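4.2 Arbitration between the two arm controllers

Each arm runs its own impedance controller, and a shared process called Zornura decides which of them may enter the region where their workspaces overlap. Our first version, following Carretero and Nieto, locked the whole region whenever one arm held an object inside it. The lock was safe but slow. In a task such as placing a ball into a cup, both grippers must be closed on their objects at the same time, and a single lock forces the planner to put one of them down.

We therefore replaced the lock with a set of swept volumes. At every planning cycle each arm publishes the volume its links will cover over the next 20 control steps, including the grasped object and a margin for the external cabling. Zornura accepts a new segment only if its volume does not intersect the one already granted to the other arm. If the check fails, the later request is held and retried - it is not replanned until the third refusal.
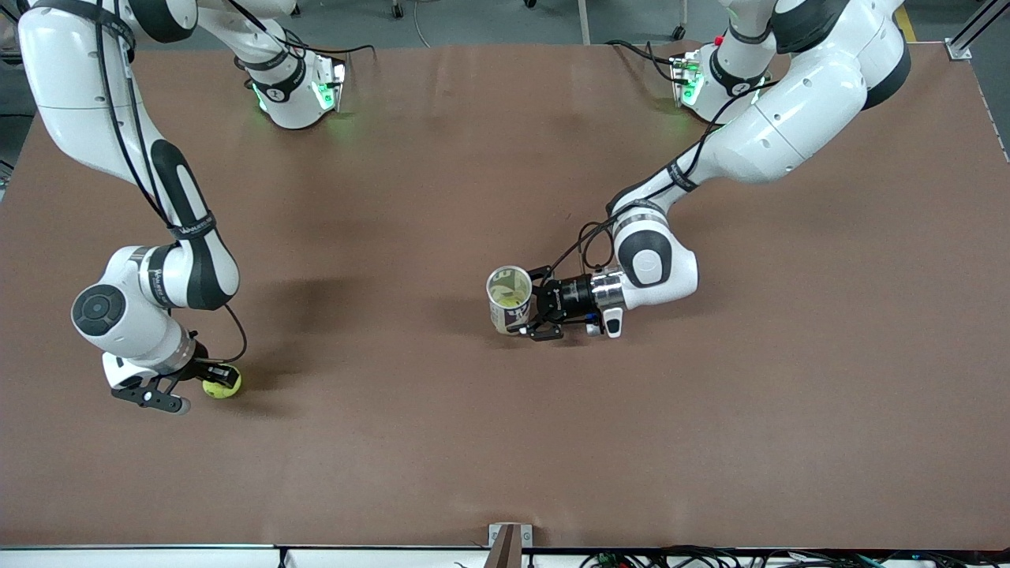 Figure 6. Bimanual ball-and-cup task, with the right arm holding the ball and the left arm holding the cup.

The grasped object is attached to the gripper link as a convex hull. For the cup this closes off the opening, and any path that brings the ball inside it is reported as a collision. We disable that one pair during the final approach and rely on the force threshold of the right arm to stop the motion. The threshold was tuned by hand on the Irnberg cell and kept fixed for all trials reported in this section.

We ran 123 trials with the swept-volume scheme, of which 108 reached the end state without operator input. Of the remaining 15, nine ended in a planner timeout after repeated refusals, and six were stopped by the force threshold before the ball had cleared the rim. No contact between the arms was logged. The timeouts occurred mostly when both elbows were low and the granted volumes covered much of the table, a case that Section 4.3 treats separately.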